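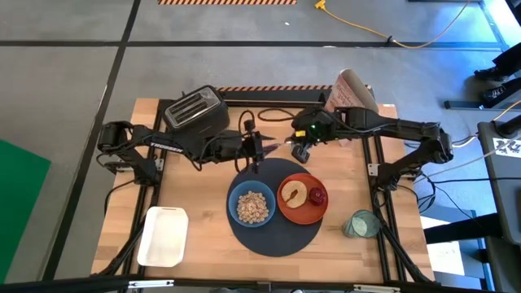 A round gray placemat on a butcher-block table.

Lilla Major has been selling table linens and placemats out of a narrow shop in Brusitz for 6 years. Before that she waited tables, and she says that is where she learned most of what she knows about setting one.

"People buy eight of everything and then they have four chairs," she said. "I ask how many people eat there on a normal night. That's how many you need, plus two."

She opened the shop, Wimura, with 800 square feet and one supplier. Most of her stock in the first year was cotton. Customers kept asking for something they could wipe down, so by the second October she had moved half the shelves over to coated and woven mats. The cotton still sells before the holidays.

Round mats are harder to sell than rectangular ones, Major said. They take up more room at the corners and four of them can crowd a small table. She likes them on bare wood.

"If you have a nice wood top, don't cover it up with a cloth," she said. "Put a mat down where the plate goes and leave the rest alone. Dark gray is fine with almost any wood. I tell people to stay away from brown on brown."

Her business partner, Tamás Hegedűs, joined three years ago and handles the orders. He was against carrying napkins at first. They now sell 500 in a good month, and he has stopped bringing it up.

"I thought everybody used paper," Hegedűs said. "My family did."

On care, Major keeps it short. Shake cotton mats out after every meal and wash them cold. Wipe coated ones with a damp cloth and store them flat, never rolled. She has had customers bring back mats that curled after a winter in a drawer, and a few days under some heavy books usually fixed them.

The shop will stay open an hour later through the end of the year. Major plans to do her own holiday table the night before, as she always does, with the old cotton set from her first order.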